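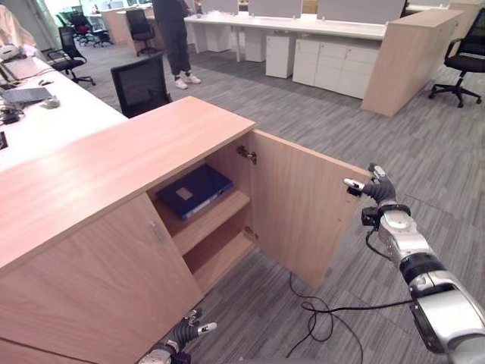
Quiénes somos

Rakby es una empresa dedicada al equipamiento de oficinas y a la organización de archivos para despachos profesionales, centros de enseñanza y administraciones. Fundada por Hussam Nassar y Wenjie Xue, atiende en la actualidad a 126 clientes, a los que suministra mesas, sillas, separadores y mobiliario de guarda. El armario bajo de dos puertas, en tono roble claro y con un estante interior que separa dos compartimentos, responde al criterio que aplicamos en cada proyecto: la documentación de uso frecuente, como una carpeta de anillas o un archivador con su etiqueta en la cubierta, debe quedar al alcance de quien trabaja en la sala. Por ese motivo proponemos muebles de poca altura, cuyo tablero superior sirve también de superficie de apoyo.

Nuestra actividad

El trabajo comienza con una visita a las dependencias del cliente. El equipo técnico, dirigido por Angus Yule, toma medidas, revisa el recorrido del cableado y elabora un inventario del mobiliario existente. A partir de esos datos se redacta una propuesta de distribución que incluye planos, relación de piezas y calendario de montaje. Los muebles que se encuentran en buen estado se conservan e integran en el nuevo conjunto.

El servicio de archivo, a cargo de Jihad Nasrallah, clasifica la documentación en papel, asigna un sistema de etiquetado y entrega a cada departamento un índice de consulta. El catálogo vigente reúne 353 referencias, entre ellas la serie Naton de armarios y cajoneras.

Garantía y atención al cliente

Todos los muebles de fabricación propia cuentan con una garantía de cinco años, que cubre bisagras, tiradores y estantes. Las solicitudes de ajuste o sustitución se atienden en un plazo de dos días laborables. La coordinación del servicio posventa corresponde a Fares Mahasneh.

Las visitas a la sala de exposición se realizan con cita previa, que puede solicitarse mediante el formulario de contacto.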